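Moving interstate with a target rifle: does my licence come with me?

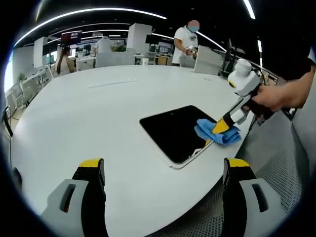

Hi all! I shoot smallbore at the Bendow range and I'm hooked, three comps this season already. We're packing up for Sturnlow in April, which is over the border, and I'd like to keep shooting without a big gap. I've got two rifles, both registered here, and a safe that's bolted to a slab I obviously can't take. Do I apply for the new licence before I go or once I've got an address? And can the rifles travel in the ute with us or do they have to go through a dealer? The club secretary gave me one answer and the bloke at the counter gave me another.

smallbore_sal

Welcome to the paperwork club, Sal! I did the same move and it was far less painful than I'd feared. Ring the firearms registry in the new state first, before you ring anyone else, and ask them for whatever they have in writing for new residents. Every state runs its own scheme, so what your old registry says about the new one is only a guess. Ask how long your current licence is recognised after you become a resident, as the period can depend on the category, and ask whether you need a permit to acquire for rifles you already own.

Storage is the one that trips people up. Get the new safe in and fixed before the rifles arrive, and take photos of the bolts. I stayed with family for a bit and left mine with a dealer in Jornberg who held them for three weeks for a small fee, all receipted. Brilliant service, and I slept better for it.

Also ask your club for a letter with your attendance on it. My new club wanted one and so did the licensing people. Have fun at Sturnlow, the wind on that range will teach you heaps!

Tenring

just chuck them in a locked case with the bolts out and drive, ammo separate. done it 2 times never been asked

dustyroads

Dusty's way might be fine for a licensed owner passing through, but check the transport rules on both sides of the border, Sal, including what happens when you stop overnight. I'd carry the licence and registration papers in the glovebox too. And don't forget to tell the old registry your new address! There's a deadline for that, and it's easy to miss with boxes everywhere. Good luck, so pleased you're sticking with it.

prone_and_proud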